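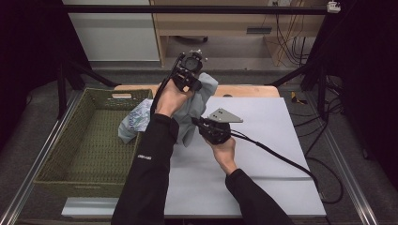 Slide 1. Light blue-gray cloth, held up at one corner.

Speaker notes: Why Fabric Folds the Way It Does
Evening talk at the Corno, 6 p.m. start, house lights half down

Slide 1 stays up while people find seats. Start on the word "drape." Ask the room what it means before giving my version: drape is the shape a fabric takes when gravity pulls on it and the yarns push back. Let them argue a little, they always do, and it's the best part of the first five minutes!

Point at the folds. Hold any cloth by one corner and you get something like this, loose folds running down from the grip. The cloth wants to hang straight and it also has far too much width to fit under one point, so it buckles. Buckling is the whole talk, really. Say that slowly.

Slide 2. Paper and cloth
Props: one sheet of printer paper, one cotton dinner napkin. Hold both by the corner. The paper swings out stiff and curls one way. The napkin collapses into folds that curve in two directions at once. Paper hates doing that. Try to wrap a sheet of paper over a grapefruit and it creases and pokes out everywhere, and the napkin just goes (do the grapefruit, it gets a laugh, and put it back in the bag afterward because juice got on the clicker in October).

The reason is shear. A woven cloth is a grid of yarns crossing at right angles, and the little squares in that grid can lean over into diamonds. Paper has its fibers stuck together every which way and can't lean.

Slide 3. The bias
Hand out the swatches now, 52 of them, all the same cotton. Get everyone to pull along the threads. Nothing much happens. Then turn it and pull corner to corner. Wait for the "oh!" It comes from the back row first, for some reason.

That diagonal is the bias. Dressmakers have used it forever to make skirts cling and swing, and it's why a bias-cut dress needs to hang overnight before you hem it. The diamonds keep stretching for hours under their own weight, more in some places than others, and a hem cut straight away ends up wavy. Anybody here who sews will be nodding. Ask for their worst hem story if time allows, one story only.

Slide 4. The drape test
Love this slide. You take a round disk of fabric, lay it centered on a smaller round stand, and let the edge flop over. Shine a light straight down and look at the shadow. Stiff canvas throws a shadow that's nearly a full circle. Silk chiffon throws a flower with lots of narrow petals. Those petals are called nodes, and the size of the shadow gives you a number for how drapey the stuff is.

Run the clip here. The Goel swatches go first (canvas, denim, then the shirting), then the Otov knit. Don't talk over the knit. It settles in a lovely slow way and people want to watch it.

Then the question to leave hanging: lift the same disk and lay it down again, do you get the same flower? No! Same cloth, same stand, different petals. I did it 17 times on my kitchen table with one piece of shirting and the pattern kept shifting. Tiny differences in how it lands decide where the first buckle goes, and the rest of the folds arrange themselves around that one.

Slide 5. Washing, starch, softener
Quicker section. Finishes on new fabric make it stiffer, and the first wash takes a lot of that out, so a shirt hangs differently by its second week. Starch puts stiffness back between the yarns. Softener lets them slide. Pass around the Gromitz napkins, one starched and one plain, and have people guess with their eyes shut.

If someone asks about linen: stiff yarns, creases sharply, softens with every wash for years. If someone asks about wrinkle-free shirts: the cotton fibers have been chemically linked so they spring back. Don't get stuck there, it ate up most of the questions last time.

Slide 6. Painters and carvers
Marble folds next to real ones. Sculptors were terrific observers of this. Look for the place where two folds meet and a third one starts below them, a soft little Y. Carvers got that right long before there was any math for it. Animation people had to work it out again from the other end, and a single cape on screen might be a mesh of 4,000 points all tugging on their neighbors.

Leave this one up for a full minute and let people hunt for the Y shapes. Then send them back to their swatches to find one there.

Slide 7. Questions
Lights up. Swatches are theirs to keep, napkins are not. Leave the shadow lamp on by the door with the spare disks for anyone who wants to try the drape test on the way out. Room has to be clear by 7:30.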